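Plaltbridge flower swap opens its doors in June

PLALTBRIDGE -- Hi, I'm Rochelle Calloway, and I'm thrilled to say our garden club's flower swap is back! Bring cut stems from your yard, take home somebody else's. Last June 697 of you came by, and we ran out of lemonade by noon. 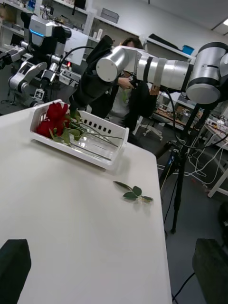 Swapping is simple this year. Doors open at 9 a.m. at the old Somogyi feed store, and Judit Balogh will be at the front table handing out tickets. Pack your stems lying flat in a shallow basket, like these three red roses, and leave the foliage on -- it makes a fuller bouquet. Entry is free, and parking is behind the store.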